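Takar Clisema — célula de manipulação para tarefas domésticas e de bancada

Produtos > Manipulação > Clisema
Ficha de produto. Revisão de 5 de outubro de 2025.

Resumo

A Clisema é um pacote de software e integração para braços de sete eixos com garra paralela de dois dedos. Destina-se a laboratórios, oficinas e equipas de desenvolvimento que precisam de avaliar tarefas de arrumação, levantamento de mesa, triagem de peças pequenas e alimentação de bancada. Não é um eletrodoméstico. Não se vende a particulares e não tem certificação para operar sem supervisão numa habitação.

O braço não está incluído. A Takar fornece o módulo de planeamento, as bibliotecas de tarefas, o ambiente de simulação e o apoio à colocação em serviço.

Conteúdo do pacote

Módulo de planeamento Clisema, licença por posto
Biblioteca de tarefas Matar (mesa, prateleira, gaveta, caixa de peças)
Cenários de simulação com mobiliário variado
Ferramenta de registo e reprodução de ensaios
Manual de instalação em português e inglês
Duas sessões remotas de colocação em serviço

O que executa hoje

Recolha de objetos rígidos sobre superfícies horizontais, com posição inicial livre dentro da zona de trabalho. Colocação em tabuleiro ou caixa com tolerância de 15 mm. Abertura de gavetas com puxador saliente. Separação de peças por forma, desde que não estejam sobrepostas.

Os valores de tolerância referem-se a objetos opacos. Vidro, inox polido e película plástica degradam a estimativa de profundidade e devem ser ensaiados caso a caso.

O que ainda não executa com fiabilidade suficiente

Dobrar roupa. Manusear sacos. Lavar loiça à mão. Retirar talheres de um monte. Qualquer tarefa em que o objeto mude de forma durante a preensão continua classificada como experimental na biblioteca Matar, e o planeador pede confirmação do operador antes de a iniciar.

Loiça rasa e de bordo largo é um caso intermédio. A aproximação pelo bordo funciona com a maior parte das peças, mas o resultado depende da espessura e do líquido que a peça contenha. Para peças cheias, o perfil "lento" é obrigatório.

Ensaios de referência

O protocolo interno foi definido por Baiba Ramanauskas, responsável de ensaios, e prevê 1000 repetições por tarefa em simulação antes de qualquer passagem para o braço físico. A versão atual da biblioteca contém 117 tarefas elementares, que o utilizador combina em sequências. Uma sequência só recebe o estado "validada" quando todas as tarefas elementares que a compõem o têm também.

A oficina Brornasero utiliza a Clisema desde janeiro na alimentação de uma bancada de montagem. Segundo Tamer Akl, chefe de produção, o sistema cobre bem a reposição de caixas e mal a de cablagem — esta voltou a ser feita à mão.

Simulação

Os cenários fornecidos incluem mesas, cadeiras, plantas e objetos decorativos, com iluminação e sombras variáveis. A geometria do mobiliário entra no cálculo de colisões; costas de cadeira vazadas são tratadas como volume cheio por defeito, opção que pode ser desativada por objeto. 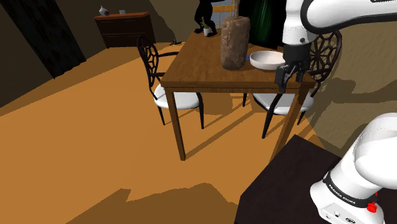
Um resultado obtido em simulação garante o mesmo resultado no braço físico?
A simulação serve para eliminar sequências inviáveis e detetar colisões. O atrito, a folga da garra e o ruído dos sensores têm de ser medidos no local, e a taxa de sucesso deve ser apurada de novo no equipamento real.

Requisitos

Braço de 7 eixos com controlo de binário e interface em tempo real
Base fixa, em bancada ou pedestal
Câmara de profundidade, calibrada em relação à base
Computador dedicado com placa gráfica
Botão de paragem de emergência ao alcance do operador

Encomenda e apoio

O prazo de entrega da licença é de 15 dias após receção do formulário técnico. A avaliação prévia do posto de trabalho é feita por Dalal Boutros e pode ser pedida em separado — recomendada quando há pessoas a circular na zona do braço.

Documentos relacionados: Guia de calibração. Lista de tarefas Matar. Notas de versão.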